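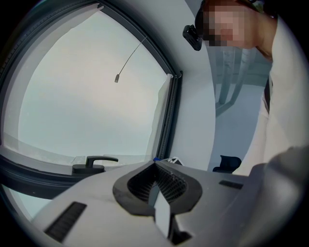

Pose drift on hand-held grippers when the wrist camera faces a window

Forum: Perception and tracking
Started 19/06/2025

nuchit_s
We record window and door frame wiping with two hand-held grippers. Poses come from visual-inertial tracking on the wrist cameras, run offline in Sirik. Fine across most of the room, bad at the glass. When a wrist view is half pale sky and half white wall, the tracker holds on to a few corners on the handle and the frame, plus whatever it finds on the gripper housing itself. Then the pose slides along the frame and jumps back when the hand turns away.

Last batch was 208 episodes. I have already raised the feature limit to 4000 and it made no difference that I could see. Exposure is locked. Is there a setting I've missed, or is it time to stop relying on the wrist cameras?

eduard_t
Raising the limit won't do anything if there is nothing to find. It will just pick up noise in the sky.

Two things first. Do you mask the gripper housing? Points on it don't move with the room, so the solver sees them standing still and thinks you are too. Second, which way is your exposure locked? If it was set facing the room, the window will be clipped and you lose the edges of the frame as well.

nuchit_s
Exposure was set facing the room, yes. No mask. I assumed outlier rejection would deal with the housing.

eduard_t
It does when most of the points are on the room. At the window they aren't.

flostham
I'd go the other way. You have marker cubes on both grippers and a head view that sees them. Use the cube poses as the main source and let the inertial data fill the gaps. We did that in Zironska in September and dropped the wrist tracking altogether.

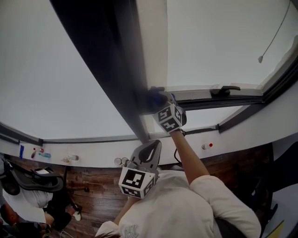
Re: Pose drift on hand-held grippers

eduard_t
Disagree with dropping it. The head camera moves too, so every cube pose is relative to the head, and the head has to be tracked in the same room with the same window filling the top of its view. You've moved the problem. It's a better place to have it, I'll give you that - there's a sill and furniture lower down.

Also, cubes get hidden. One arm goes in front of the other and you're back to inertial only.

flostham
For the work described here the relative pose between the two hands matters more than where they are in the room. The cubes give you that straight from one view when both are visible. Head drift cancels.

eduard_t
Between the hands, yes. Between the hand and the frame being wiped, no. That's the one nuchit_s is asking about.

surachet_k
Why not both? Put cube detections into the graph as extra factors and weight them by viewing angle. A face seen nearly edge-on gives a rotation you shouldn't trust. I throw those away and keep the rest.

nuchit_s
Tried the mask first as it was the quickest. Static polygon over the housing and the opening, same polygon for every episode.

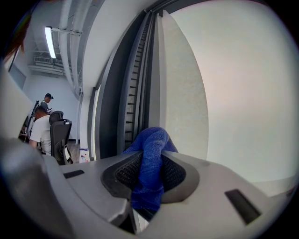

The sliding is much reduced, but a fixed polygon only covers the hard parts. With a cloth in the fingers there is a bunched edge that sticks out past the mask, and knitted fabric is full of strong corners. So in some episodes the tracker now follows the cloth instead. If I make the polygon bigger I lose the part of the room I need.

surachet_k
Segment the cloth by colour if it's the only saturated thing in view. Crude, but it runs offline so who cares about speed. Grow the mask by a few pixels and feed it in per frame.

eduard_t
Would work until someone changes the cloth. I'd take the median over a short run of frames and mask whatever stays put in the image while the gyro says the hand is turning. Catches housing and cloth together, no colour needed.

flostham
The cloth bends when it touches the frame though. It doesn't stay put.

eduard_t
True. Colour for the cloth, gyro check for everything else, then.

nuchit_s
OK. Order for now: reset the exposure towards the window, per-frame mask, then surachet_k's cube factors. I've started rerunning the four worst episodes with the first mask and no cubes, so I can tell which change did what. Surachet, what angle do you cut the cube faces at?

surachet_k
I don't have it to hand, it's in the config on the other machine. Will post it tonight.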